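April, 6:40 a.m.

Sourdough log, day 57 of the current starter. Kitchen at 66 degrees on waking, two degrees under yesterday. The starter had domed but not fallen, so I gave it another forty minutes before mixing. Flour is the Furberg bread flour, last of the sack. The replacement is from Pristosard, ordered last night, and I expect to adjust water again when it comes. The Furberg takes 74 percent hydration without complaint. Anything milled coarser tends to go slack on me above 72.

Dough weight after mixing: 979 grams. Target was 980, so one gram stayed on the spatula or on my hands. Salt went in after a rest of half an hour. I did 4 sets of folds, spaced at thirty minutes, and skipped the lamination I tried in March. Lamination gave a slightly more open crumb and cost me an extra bowl and a wet counter. The gain was not worth it for sandwich bread.

Bulk notes. At the second fold the dough still tore at the edges. At the third it held a clean sheet for a few seconds. By the last it was smooth with small bubbles along the side of the tub. I stopped bulk at a 60 percent rise, measured against the tape mark. Earlier in the winter I was letting it reach 75 and blaming the oven for flat loaves. The dough was overproofed. Two entries back I wrote that the thermostat was off by 15 degrees, and I should strike that. I checked it with the Magalhães probe and it reads within 3 degrees across the middle rack.

Shaped at noon, into the basket seam up, into the refrigerator at 12:20. It will stay there until tomorrow morning. 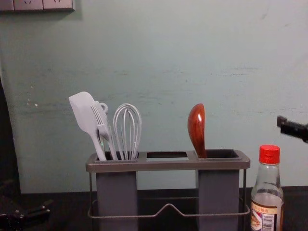 Tool storage is the other open item. The bench scraper and the lame have been living in the flour drawer, where the scraper collects dust and the lame is a hazard to anyone reaching in for a spoon. I priced a magnetic strip from Clornivero and then decided against drilling. The gray caddy on the counter has three compartments across the top and the middle slot is empty. It is the smallest of them, so I will measure the scraper before committing. If the blade is too wide, the lame can go there with a cork on the end and the scraper stays in the drawer in a sleeve.

Discard: 110 grams, held back for crackers. Last batch was underbaked in the center. Roll thinner, same temperature, four more minutes. Feed at 9 p.m. at one to four to four, and move the jar to the shelf over the refrigerator if the kitchen drops below 65 again.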